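Wurkik Sorting Table: Read Me First

Welcome to Wurkik! It's a sorting game for a tabletop, and all it needs is a flat surface, a roll of painter's tape and whatever odds and ends you've got in the drawer. Ryota Miyazaki came up with the first version for a rainy Monday and we've been fiddling with it ever since.

Marking out the table

Run one strip of blue tape up the table and another across it, so they cross and leave you with four fields. They don't have to be the same size — we like them uneven, as the big field fills up fastest. Press the tape down by hand and don't fuss over a bit of a tilt.
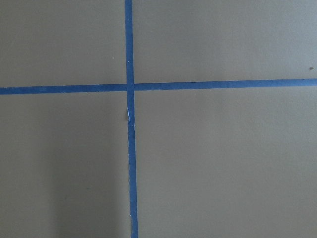 What's in the set

The full set has 200 picture cards, and every round uses 8 of them plus your own small objects. Favourite rounds so far are Grudov (sort by colour) and Villano (sort by what it's for, which starts great arguments).

Changes

January: added 13 new cards to Morikawa, the hard round. Fixed the spelling on the card backs.

Questions and new round ideas go to Ginevra Sorrentino, who'd love to hear them!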